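Quick one tonight, dinner's on the stove. February already and I still haven't sorted the hallway cupboard. Three weeks of moving the same pile from the floor to the chair and back to the floor. My rule this year is one small job before bed, start to finish, then stop. Sounds easy. Isn't. 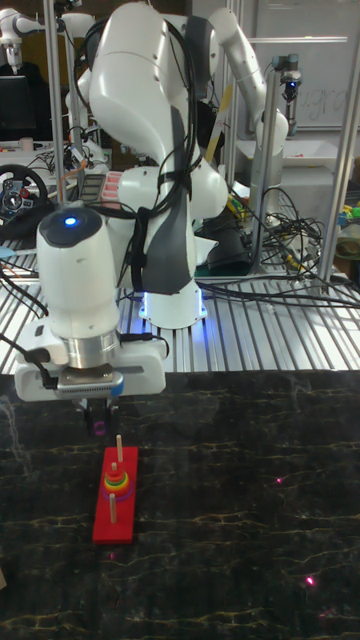
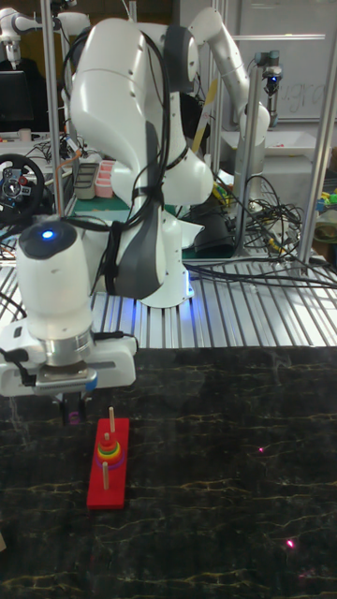

Kendra Poirier wrote back after my last post to say the trick is never touching a thing twice – pick it up, decide, put it where it lives. She did her whole garage that way, 14 boxes, and reckons she only regrets one colander. I tried it on the cupboard. Got as far as the battery tin and then sat on the floor reading old birthday cards for an hour.

So, modified rule. Cards go in a bag, unread. Bag goes on the top shelf. Deal with it in winter, or don't.

Other stuff: sold the old bike for 75 dollars, which paid for hooks and a tin of grey paint. Wrong grey. My favourite colour on the chart looks purple on the wall at night. Will live with it for now, can't face another coat.

Also cancelled Stidar finally, 100 emails deep and I'd read maybe teh first two.

Tomorrow is the drawer with the takeaway menus and the dead phones. If I'm not back by nine send someone. Rice is boiling over, got to go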